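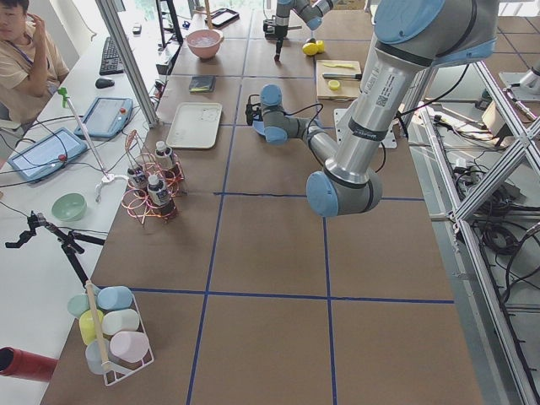 Big table, cups in the white basket, bottles in the copper rack

To: Ralurlow kitchen list
From: Archie MacBrayne
Subject: Re: what stays out on the big table??

Agnes, all,

Quick one, on my way out. Answers under yours. Picture at the top is the table as it stands.

Agnes Yule wrote:
> Before we do the labels for the Bruvholm shelves can somebody please
> settle what lives on the big table and what gets put away. I have asked
> twice. Last time I went to make lemon water I found the cutting board in
> the cupboard under the sink and the knife in with the dish towels.
>
> Also:
> - are the cups staying in that wire basket? They roll around on their
> sides and the dust gets in
> - where do the bottles go
> - what is the pink bowl for, is it anybody's
> - can we keep the tape lines or are they coming up
>
> I have up to 30 labels left on the roll so tell me before I print.
>
> Agnes

Cups: basket stays. The pastel ones, green, blue, yellow, pink, the white one and the grayish one. On their sides is fine by me, rinse before use. If the dust really bothers you put a dish towel over the top. Wooden stick can stay in with them too, I use it.

Bottles: copper rack, the three with the white caps. Dark stuff inside, white labels already on, so no need to waste yours. Please don't lay them flat in a drawer. Tennant did that in December and we had a sticky drawer till spring.

Board and knife: stay out, top right. Lemons up the middle. Somebody left a slice on the board, please toss it when you're done cutting, they go leathery overnight. Knife goes back on the board, NOT in with the towels (sorry Agnes, that was me).

Pink bowl: not mine. There's something whitish in it. If it's yours say so by 2 tomorow or I'm emptying it and washing the bowl. Bowl itself can live on the table.

White tray: empty, keep it that way for now. I want it for mail and keys but Tennant has other ideas. Black tray at the far edge, same, leave it.

Notebook: small dark one with the yellow mark. That's the shopping notebook so no shopping lists on the backs of envelopes please. Page 13 has the Stinivdale order on it, don't tear it out, I still have to check it against the bill.

Tape: staying. I like the squares. One thing to a square, more or less, and you can see right away what's wandered off. If the blue starts to peel, press it back down, there's more in the hall closet.

So labels, Agnes: I make it 19 for the shelves, none for the table. Print the shelf ones, keep the rest of the roll for the freezer, we never know whats in there.

Still open:
- white desk down the side. Can we agree no cups on it? Rings everywhere last month
- hooks for the dish towels, who has the drill
- do we need a second basket, Tennant says yes, I say where would it go

Reply to the list please and not just to me, I lose things.

Got to run,
Archie

--
Ralurlow kitchen list
To leave the list, write to Agnes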